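Speaker notes: Layered projection and pigment, the Mandham works
Session three, afternoon, studio practice stream

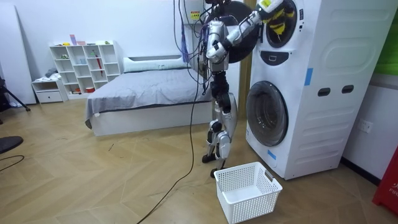

Open with the question from the abstract: what does a painted ground do to projected colour? Keep to two minutes. Introductions have been done by the chair.

Slide 2. Ozan Gündoğdu's Mandham series. Acrylic and dry pigment on unprimed linen, with a single projector per panel. Panels are 166 cm wide. State the dimension aloud, as the slide crops the caption.

Slide 3. Ground preparation. Four coats of size, sanded between coats. The grey ground returns less light than the white, and the projected violet shifts toward brown. Gündoğdu mixes the paint under the projector and corrects it in daylight.

Slide 4. Software. Image sequences are built in Rurix and exported as stills. The Kimholm install used more than 400 stills on a slow dissolve. Do not get into file formats unless asked.

Slide 5. Kimholm against Jaiswal. Kimholm had blackout and a fixed throw. The Jaiswal gallery has a skylight, and projector output was set to 100 per cent from opening until late afternoon. Even so, the paint layer dominated until dusk. Show both installation views and pause.

Slide 6. Conservation. Linen slackens in humid rooms and the registration drifts. Re-align to the painted corner marks, never to the stretcher edge. Mention the September re-hang, when the lower left corner had to be keyed out twice.

If time is short, skip 7 and go to the pigment chart.

Slide 8. Pigment chart. Leave it up for questions. Repeat each question into the microphone for the recording.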